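Skalley 采集项目常见问题

适用对象:新加入的操作员、数据审核员,以及需要取用数据的合作方。内容有变动时直接在本页修改,不另发通知。

一、关于项目

这个项目采集什么?
采集机械臂在台式电脑主机内部作业的示范数据,由人遥操作完成,供模仿学习模型训练使用。目前开放的任务有三类:内存条的插拔、硬盘的取放、线缆的整理。每条示范包含关节角度、夹爪开合量、各路相机画面和一句任务说明。

已经采了多少?
通过审核的示范共584条,其中内存类占多数。本阶段目标是700条,计划在十一月采完。

为什么不用仿真数据代替?
仿真用于预训练。线缆的形变、卡扣的阻力、插槽两端的受力,仿真和实物差得比较多,这部分要靠真机示范补上。

二、采集操作

没有操作过机械臂,可以参加吗?
可以。新人先完成半天培训,再录12条练习示范。练习示范不进入数据集,由 Randi Forsberg 逐条看过,合格后开通正式账号。

一条示范从哪里开始,到哪里结束?
从夹爪停在起始位、按下录制键开始,到任务完成、夹爪退出机箱并静止两秒结束。起始位每条都要略有变化,不要总从同一个点下去。

机箱怎么摆放?
侧躺,开口朝上,放在工作平台上。拆下来的侧板可以放在平台一侧,不要压到机械臂的线缆。每录完一组,把机箱平移或转动一个小角度再继续。
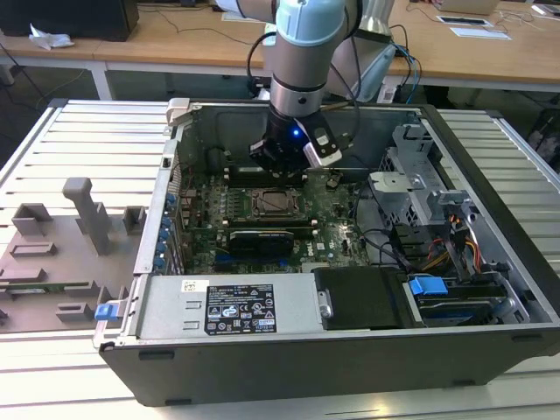
接近插槽时应该多快?
进入机箱以后降到低速档。夹爪到插槽上方先停一下,对正以后再垂直下降。停顿不要超过三秒,过长的静止段会被审核退回。对不正就抬起来重新对,不要贴着主板横向移动。

中途失误了要不要重录?
看情况。夹偏、滑脱之后自己纠正过来的,保留,并在结束页勾选“含纠正动作”。模型需要这类样本。碰到主板元件、扯动线缆或触发急停的,作废重录,同时填写设备检查单。

机箱需要通电吗?
不需要。所有机箱在采集期间一律断开电源线,电源单元不拆开。

一次可以录多久?
连续操作不超过五十分钟,之后休息十分钟。疲劳时录的数据抖动明显,审核通过率低。

三、相机和标注

腕部相机可以自己调角度吗?
不可以。腕部相机和固定相机的位置都做过标定,动过以后当天后面的数据全部不能用。发现松动先停录,在群里报给 Randi,由她重新标定。

画面里有杂物影响吗?
平台以外的背景不用特意收拾,背景有变化对模型有好处。平台上只放当前任务用得到的东西。工牌、屏幕上的个人信息、写有姓名的纸张不要出现在画面里。

任务说明怎么写?
用一句话写清动作、对象和位置,例如“把内存条插入靠外侧的第二个插槽”。不要写“完成任务”“同上”这类内容。中文、英文都可以,一条里面不要混用。

四、审核与数据使用

审核看哪些内容?
画面是否丢帧,各路时间戳是否对齐,任务是否完成,说明是否与动作一致。结果通常在下一个工作日返回,周五提交的在周一返回。

被退回的示范还能申诉吗?
能。在 Kolari 后台打开该条记录,点“复核”,写明理由。复核由另一位审核员处理,结果为最终结果。

合作方如何取数据?
签署使用协议后,在 Kolari 后台申请下载权限。完整包较大,下载前先确认磁盘空间。只想看格式的话,可以先取样例包。

训练集和测试集怎么划分?
按机箱划分,同一台机箱的示范不会同时出现在两边。目前训练集541条,其余为测试集。

数据可以转给第三方吗?
不可以,包括截取的片段和由此生成的标注。

还有其他问题?
后台右下角有留言入口,选“Skalley 采集”分类。设备故障不要走留言,直接打操作间墙上的值班电话。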